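How many demonstrations before the two-arm policy stops missing the mug?

Posted in Manipulation and Teleop

We are recording teleoperated demos of clearing dishes with two arms. One small table with the dishes on it, one bigger white table as the place to put them. I have 60 good episodes so far and trained on those over the weekend. The policy gets to the mug fine, then closes too early maybe half the time and pushes it. Bowl and plate are worse. I log the head camera and both wrist cameras. Do I just need more episodes, or is something wrong with how I'm collecting? We have the room until the end of April.
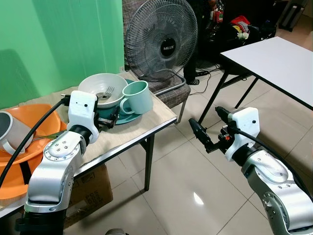
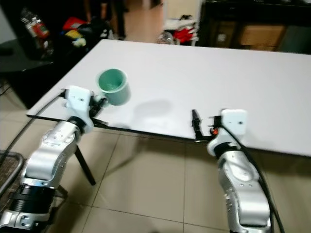
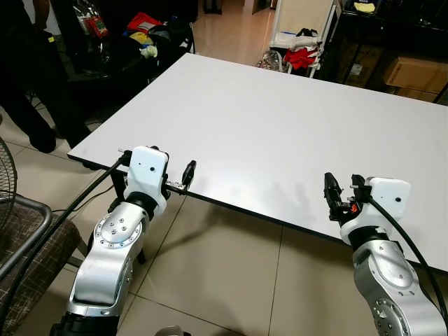
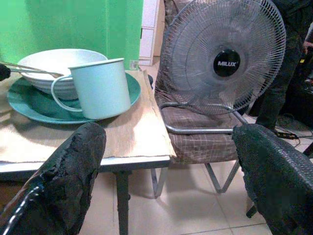
Head camera in the first three, wrist camera in the last.

Also, does it matter that people walk behind the tables while we record?

Skoneo

Octavio Llanos

60 is low for two arms and three kinds of dish. I would split it up. Do the mug alone until you have 100 episodes, train, and look at where it fails. Then add the bowl and the plate. We needed nearly 300 for a similar job before the grasp was steady, and a good part of those were recoveries, where the operator starts from a bad position and fixes it.

Closing too early is often a timing problem in the log. Check that the gripper command and the wrist frames carry the same clock. Ours were 4 frames apart for a month and the symptom was the same as yours.

Look at your finger pads too. In the wrist picture the left one is cracked and flaking. If you swap it halfway through, write down which episode was the first with the new pad.

As for people in the background, leave them in if they will be there when you run it. Just don't let the same person stand in the same spot every time the mug is on the left.

Pisell

Move the mug more between episodes. Turn the handle too. Everyone thinks they are varying it enough.

Fakir

more data. also lower the learning rate, worked for me on a different arm

Skoneo

Thanks. Clock was off on the left wrist camera, the right one was fine. I'm re-exporting the 60 and will start on mug only this afternoon.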